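Laundry robot learns the ropes at Dhillon

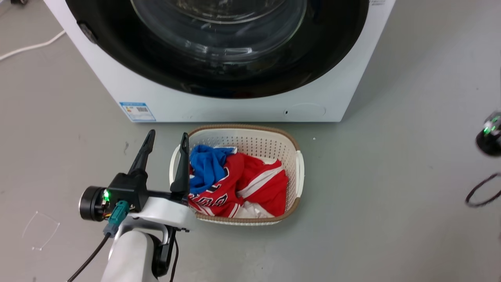 The two-armed trainee with its gripper at the washing basket, door side of the machine. Photo: Solico

TAGS: Local business | Tech & gadgets | Jobs

Washing machine, basket of dirty kit, two robot arms. That is the whole classroom at the Dhillon unit, where local firm Solico has spent April teaching a machine to do the laundry.

The project is called Flora. The idea is simple enough – a person does the job by remote control, the robot's movements and camera views are saved, and the lot is fed into software that tries to learn the pattern. Then it has a go on its own.

How well? Mixed, so far.

"Socks, dreadful. Towels, quite good," said Florence Chisholm, who runs the project. "Sports shirts are somewhere in the middle, they slide about and the lettering goes stiff, so the fingers grab a fold and then it pops out again."

Operators work from a desk at the side with a pair of handheld levers, one for each arm. Squeeze the lever, the fingers close. Push forward, the arm goes forward. A full load takes 15 minutes by remote, a good deal longer than any of them would need by hand, and that includes opening the door, which Yvette Gill says is the worst bit.

Gill came to Solico from a dry cleaner's and has now recorded 161 loads. She was asked to go slowly at first. Then told to speed up, as the robot was copying her pauses.

"I'd stop to think about which one to pick up next and it learnt to stop as well. Just sat there over the basket. So now I decide before I start and I don't dither."

Mistakes are kept in too. If a sleeve gets dropped on the floor the operator picks it up again and carries on, and the team say those recordings have turned out to be among the most useful. Maëlle MacDonald, who sorts through the footage, throws out only the runs where the connection drops or somebody knocks the basket with thier foot.

The target is 4,000 recordings before the summer. It sounds a lot. MacDonald thinks it may not be enough, as every new basket or new make of washer seems to set things back a bit.

There is a second way of teaching being tried, where the operator stands next to the robot, takes hold of the arm and moves it through the job by hand. Better for fiddly things such as the door catch – you can feel when it gives. Worse for two arms at once, for obvious reasons. And hard on the shoulders.

The clothes are mostly lent by Isport, the five-a-side centre over the road, which gets them back clean. Manager Dwight Fraser said he had 120 bibs and shirts to wash in a busy week and would "take help from anyone, arms or no arms".

He has had a turn on the levers himself. Got one shirt in, lost two down the back.

Not everybody is sold. Svetozár Kubíček, who repairs washers and has been in twice to advise on the door seals, reckons people will want to know who pays when a finger goes through the rubber. Solico says the grip force is limited and no seals have been torn up to now. Kubíček said he would wait and see.

Next job is unloading, with wet things, which are heavier and stick to the drum. Chisholm wants folding after that but would not put a month on it.

Solico is looking for part-time operators for the early evening shift, 5pm start. No experience needed, training given, and gamers are welcome to apply although Gill says the knitters have been been quicker to pick it up. Ask at the Dhillon front desk.

Contact the newsdesk | Send us your story | © All rights reserved | Back to top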